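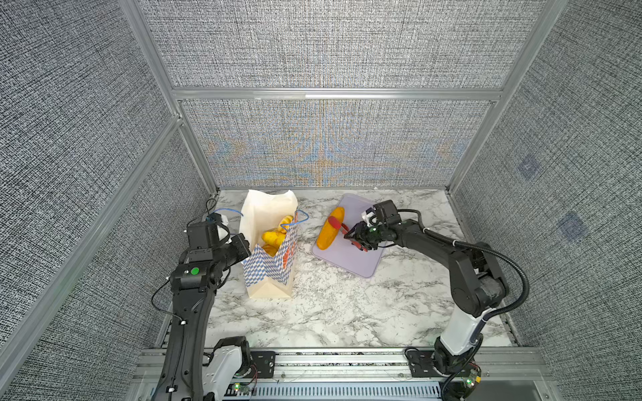 The drummer drags on the second side, Athina Kontogiannis wrote, and everyone who owns the record knows it, so please don't fix it.

Her message was attached to the work order. I printed it and put it in the box with the tapes.

The order was for a flat transfer of the Drekimer sessions: 11 reels of half-inch eight-track, recorded in December at the Bondarchuk studio in Deltham and stored since then in a closet above a dry cleaner. Flat means no equalization, no noise reduction and no speed correction beyond setting the machine to its rated speed. The client gets what is on the tape. Opinions cost extra, and I had not been asked for one.

The tapes had the usual binder problem. I baked them in two batches at low heat, let them rest for a day, and wound each one slowly from end to end before playing it. Two splices let go. I replaced them and noted the locations on the sheet.

I knew the record a little. They pressed 2,000 copies and sold them from a van. It was the first heavy record anyone made in Deltham, and for a while it was the only one. The first side is fast and rough. The second side is one long piece in four sections, and over its length the band sinks. The drums seem to be pulling a weight. Reviewers at the time called it clumsy. Later reviewers called it doom and said it was years early. The drummer, Ruslan on the track sheets, no last name, was let go before the record came out. His name is not on the sleeve.

Athina Kontogiannis played bass. She still owned the tapes, and she was paying for the transfer.

The long piece starts on reel six. Track one was kick, track two was the rest of the drums on a single microphone, track three was bass through a Pekier amplifier, and track four was a guide guitar that was not meant to be kept. The remaining tracks were overdubs: two guitars, voice, and a second voice.

The Pekier hummed. All of them did. The rectifier puts out a tone at twice the frequency of the power line, and over there the line is fifty cycles, so the hum sits at 100. It is on every reel whenever the bass is not playing. A hum like that is a nuisance to most people. To a transfer engineer it is a ruler, left on the tape by the power company. If it reads true, the recorder was running at the right speed. If it reads high on playback, the recorder was running slow when the tape was made.

I checked my own machine with a test tape before each session. It was within tolerance every time. On the first five reels the hum read 100, give or take what the grid does on a winter night.

At the head of reel six it read 101.

I stopped, cleaned the capstan and the pinch roller, ran the test tape again and went back to the head. The reading was the same. I let the reel play and plotted the hum wherever I could find a gap in the bass. It came down in a smooth line. By the end of the reel it was back to 100, and it stayed there.

Something had been holding the tape back when the reel was started, and it had eased off as the reel went on. A full supply reel rubbing a bent flange would do it. So would a cold motor bearing. The log for that night has one line in the margin, in pencil: heat off again.

I made a working copy, which is not part of a flat transfer, and stretched it to hold the hum level. Then I set markers on the kick and measured from each one to the next.

The drummer had not dragged. From the first bar of the first section to the last bar of the fourth, with no click and with three other people playing at him, he held his tempo better than I could measure it by hand. The weight he seemed to be pulling was in the recorder.

Pitch should have given it away. A tape that slows down goes flat, and a band with ears would hear it. The guide guitar does go flat. But the guide guitar was thrown out. The overdubs were done on a later night, after the machine had been serviced, and on track five, before the first take, you can hear a guitarist tuning up to the tape. He stops between sections and does it again. At the last stop he says something to the control room. The microphone is pointed at the amplifier and most of it is lost. What is left is the end of a sentence, "because of Ruslan," and then somebody laughs.

I listened to that a few times. Then I bounced the flat transfer as ordered, with the speed error in place, and filled out the sheet. Under remarks there is room for three lines. I wrote: Reel six, recorder slow at head, error decreasing to zero at tail. Mechanical cause. Tempo of performance constant throughout.

I read it back. It was accurate. I added the plot as a separate page and put the working copy on the drive in its own folder, at no charge, labeled with the reel number and the word corrected.

She called after the drive arrived. She asked how sure I was, and I explained the rectifier. She asked if the hum could be wrong, and I said the hum was the only thing in the room that could not hear the band. There was a long gap on the line. I could tell she was in a kitchen because a refrigerator was running.

"I'm the one who told him," she said. "In the van. I had a stopwatch with me."

I said a stopwatch would have given her the same answer as the tape, if she had been timing playback.

"I was timing playback," she said.

She wanted to know which version she should put out. I told her that was outside the work order. She asked me to send another copy of the corrected folder to an address she would have to look up, and to put the page with the plot on top. I gave her the price of a second drive and the postage. She said to leave the name line blank for now, she would call back with the spelling.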